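Paper Bags Replace Plastic at Numitdale Shops From July

May 19, 2023

Shoppers in Numitdale will get their groceries in paper bags from July. The Wunderlich grocery, which has its shop on the market square and a smaller one near the station, will stop giving out thin plastic bags on the first day of that month. The bakery Nadix and the drinks store Grenatus have decided to join, so that most of the shops in the center will use the same kind of bag.

The change was announced by Eckhard Lenz, who manages both Wunderlich shops. He said that the idea is older than it looks. Already two years ago the market square shop had paper bags at one of the registers, but they were small and without handles, and many customers asked for plastic again after a few weeks. The new bags are larger and the bottom is wide enough for bottles.

"People do not buy only bread and lettuce," Mr. Lenz said. "They buy juice, beer, a bottle of water, and then they walk home with it. If the bag cannot carry the drinks, then it is not a bag for us."

For this reason drinks were the main subject when the shops chose their supplier. Three kinds of paper were compared. The first was cheap, but the seam at the bottom opened too easily. The second was strong but very stiff, and it took a long time to open it at the register. The third one was accepted by all three shops, and a first order of 2000 bags has been placed.

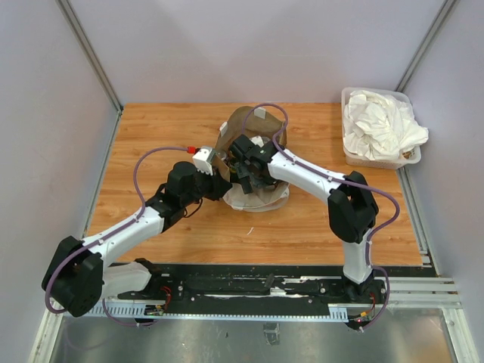 The price was discussed for longer than the paper. Wunderlich wanted to give the bags for free during the first month, while Grenatus preferred to ask for money from the beginning, so that customers would bring their own bags from home. In the end the shops agreed on a small charge of 30 cents for each bag. Customers who spend more than 100 dollars will get their bags without paying. The bakery is an exception, and rolls and small cakes will go into the flat bags which it always had, and these stay free.

Older customers had a different question. Some of them asked if the cashiers will still help with the packing, as it was common at the market square shop for many years. Mr. Lenz said yes. The staff of both shops will have a short training in June, and after this every cashier should be able to pack a paper bag so that it stands alone and does not lean to one side.

The rules for packing are simple, and a sheet with them will hang next to each register. The bag should be opened completely before the first item goes in, and one hand should stay on the rim while the other one puts the things inside. Bottles and cans come first and should stand upright with their bottoms on the bottom of the bag. They should be close together, with the heavier ones in the middle if there is a choice. Bread, eggs and fruit come at the end. Frozen food should be wrapped or carried in a separate bag, as paper becomes weak when it is wet.

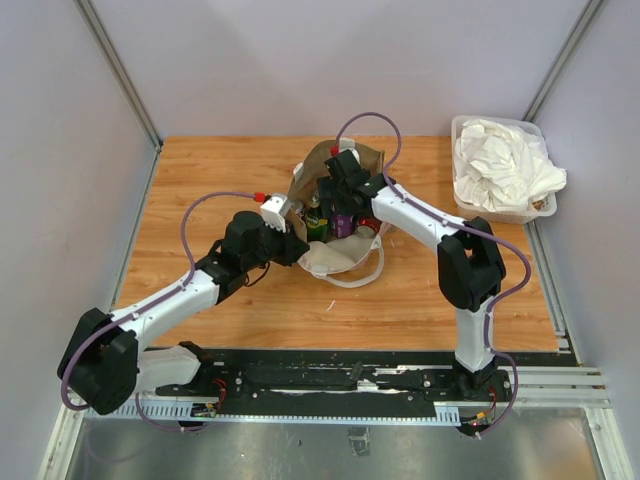

Drinks go in first: a green bottle, a purple container and a red can in an open bag with a white handle.

The drinks store has one more rule. At Grenatus no more than four glass bottles will be packed in one bag, also when there is place for a fifth. For a bigger purchase the store will continue to lend its plastic crates, for which customers leave a deposit at the counter. The crates can be returned at any time during the opening hours, and it is not necessary to bring the receipt.

Not everybody in Numitdale is satisfied with the plan. At the information evening in the library, nearly 100 people came and several of them said that they use the plastic bags a second time at home, for the trash in the kitchen or the bathroom. They will now have to buy small trash bags, and in their opinion the town does not save any plastic in this way. Others complained about rainy days. A woman who comes by bicycle from the villages to the north asked if the paper would survive the ride, and she was advised to keep using her basket.

Mr. Lenz answered that the paper bag is not the best solution for each customer. A bag of cloth is better if it is used often, and the two Wunderlich shops will sell cloth bags next to the registers for 9 dollars. Customers can also bring boxes or baskets. Only the thin plastic bags at the registers will disappear. The small bags in the fruit and vegetable section stay for the moment, because the shops have not found a replacement that can be weighed and closed quickly.

Plastic bags which are still in stock will be used until the end of June. When they are finished earlier in one of the shops, the paper bags will be given there already before the official date, and the charge will be asked only from July.

Used paper bags can go in the regular paper collection, if they are clean and dry. The handles do not need to be removed. Bags with stains from oil or food belong in the trash.

Questions can be asked at the service counter of the Wunderlich shop on the market square during opening hours. The packing sheet is also available there to take home.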